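Geschirr für die Gemeinschaftsküche in Wavcombe

Die Gemeinschaftsküche in Wavcombe hat ihren Bestand an Geschirr erneuert. Seit Juli stehen dort 467 neue Teller, geliefert von der Firma Ladico. Die Kosten betrugen 1069 Euro, zwei Vereine teilten sich den Betrag.

Ausgegeben wird das Geschirr samstags ab 10 Uhr. Wer Teller ausleiht, soll sie gespült zurückbringen. Dafür steht in der Küche auch eine Spülmaschine bereit.

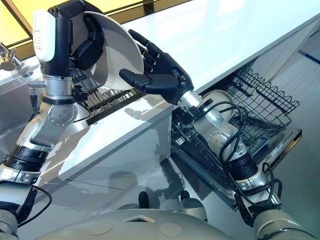

Für größere Feiern ist eine Anmeldung zwei Wochen im Voraus nötig. Zerbrochene Teller werden zum Einkaufspreis berechnet. Gläser und Besteck sollen im Herbst folgen.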